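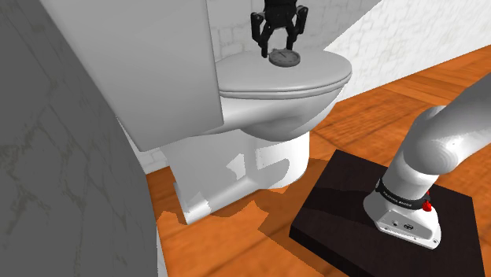

Figure 6. Simulated bathroom with a white toilet, lid closed, against a white brick wall.

4.2 What the short biographies leave in and leave out

I should own up early in this section that I like speaker biographies. I read them in theatre programmes before the lights go down, I read them on the backs of festival leaflets, and I once missed a train at Millport because I was comparing two versions of the same one (the actor had become a producer between the first leaflet and the second, and her dog had vanished). So when I say the 1631 biographies in the main set were a pleasure to work through, please take that as coming from someone who would probably have done it anyway.

As described in 3.1, I sorted the biographies by the job that comes first in the opening sentence. For people known mainly from television comedy, I expected that job to be "actor" nearly every time. It was the most common choice, but "writer", "producer" and "campaigner" all turned up in first place far more often than my early notes had guessed, and they turned up most in the biographies written for talks and lunches. Theatre programmes stuck with "actor". My feeling is that a theatre audience has come to watch someone act and wants to be told where else they have seen that face, while a lunch audience has paid to hear a person talk and needs a bit of convincing that the talk will be about something.

The credit that made someone famous nearly always gets in, even when they have been trying to get away from it for years. The sitcom Gallardo is a lovely case. Everybody who had a regular part in it names it in the first paragraph, including one performer whose later work is entirely in radio drama and who has said in print that she would rather not be asked about it any more! What changes is the wording around the title. In the older biographies it is simply "Gallardo". In the newer ones it becomes "the much-loved comedy Gallardo" or "the long-running Gallardo", as if the writer were a little worried that younger readers would need a nudge. I had a code for this in Flosis, the tagging program I used throughout, and I ended up splitting it, once for praise and once for a reminder of age. Plenty of phrases got both tags.

Awards are handled much less evenly than I had thought they would be. Wins are given with the name of the prize and often the year. Nominations are trickier. Some writers give the full number and say plainly that they were nominations. Others use "award-nominated" in front of the name and leave the prize out, and a few write "recognised by", which could mean almost anything. I went back and forth over whether to count that last group and in the end kept them apart, so they don't appear in Table 4.

Then there is the book. If a performer has written a memoir, the biography will mention it, usually in the second paragraph, and the word "author" starts to creep forward in later versions. I followed 15 performers whose biographies I could find both before and after a first book came out. For 12 of them "author" had moved into the opening sentence by the second version. It tended to come with a change in how illness, divorce or money troubles were treated, too: things that had been missing altogether were now named, and named quite cheerfully, because they were what the book was about. I don't want to make too much of so small a group, and several of them shared an agent, but reading the pairs side by side I found it hard not to see the same hand at work.

A word on who does the writing. Most of these texts are unsigned, and the same sentences get passed from agency to venue to website for years. The production company Trinuvetti kept its own house versions and was kind enough to let me see the drafts, last updated on 20th August, with the cuts still showing. Adjectives were the first thing to go when space was short. Charities went next, which surprised me, and then early stage work. The title of the hit show survived every single trim. In the shortest version of all, written for a ticket page, one biography had come down to the performer's name, the show and the word "live".

I come back to the agency question in section 5, where the July interviews help a bit, though they also muddy things in places.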